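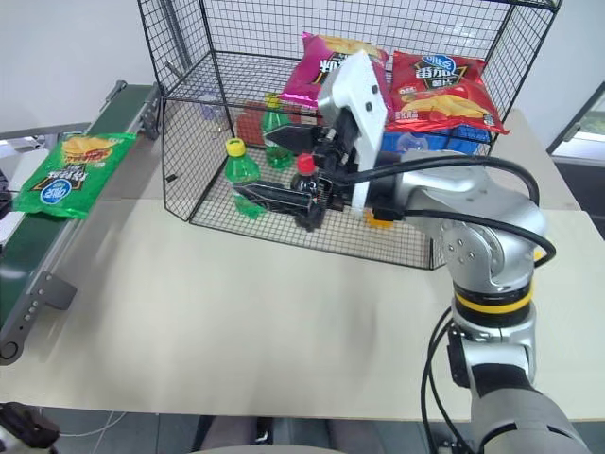
Bags of chips and some bottles in the wire basket

Subject: Re: [sevthorpe-fans] Cup replay at Rimow, what went wrong

Hello everyone,

Ghazala Jafri wrote:
> I have read four match reports now and all of them say we were
> unlucky. I was standing behind the goal and I did not see bad luck.
> I saw a team which stopped playing after the first goal. Why did
> Didard stay on the left for the whole second half when he is
> clearly happier in the middle? And why do we always wait until the
> 80th minute to change something? I would like to hear from somebody
> who sat higher up and could see the shape better than me.

I was in the main stand, quite high, so I will try to answer. Please excuse my English if some football words are not the correct ones.

I agree with you about the time after our goal, but I see the reason a little differently. Until then Fagerlund was pressing their center back every time he received the ball, and they had to kick it long. After the goal he dropped maybe ten yards deeper. I do not know if this was an instruction or if he was tired. From that moment Rimow could build slowly from the back, and our midfield had two men against three.

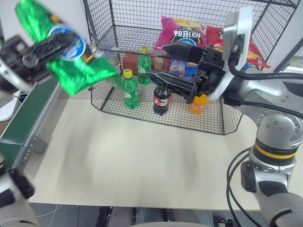

About Didard, I think the coach kept him on the left because their right back was the one who started most of their attacks. In the first half this worked well and the right back crossed the halfway line very little. In the second half Didard had to defend all the time, and for him this is a waste. I would have put him in the middle at the hour and used a fresh pair of legs on the side. So on this we agree, only I would have done it earlier than you maybe expect.

Their equalizer came from a corner and I have nothing clever to say about it. Two of our players went for the same man and left the far post open. We trained exactly this in August, before the open practice, if you remember, and the coach was shouting about the far post then also.

You also asked in your other message about the crowd. It was announced as 732. The ground can hold 4,000, so it looked quite empty on TV, but our corner was loud until the end of extra time. I counted the penalties wrong and celebrated one too early, my son is still laughing.

A few practical things for the next away game, as several people have written to me privately:

1. The bus leaves from the parking lot behind the Sevthorpe ground at 5 in the afternoon. Please be there before, the driver had to wait last time and he was not pleased.

2. Tickets are paid on the bus, in cash. If you want to sit and not stand, write to me and I will ask the other club.

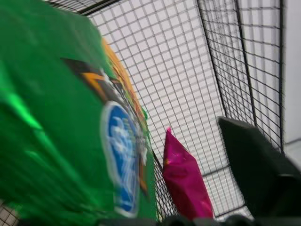 3. Flags are allowed, but the poles must be plastic and not longer than one meter. Drums we must request first, and I have not received an answer yet.

4. For the way home we stop one time only. Whoever gets off at the bridge should tell the driver when boarding.

Ghazala, if you still have the notes you made on the corners in the first game, could you post them here? I would like to compare them with mine, especially the short ones in the first half, where I am not sure who was taking them.

Greetings to all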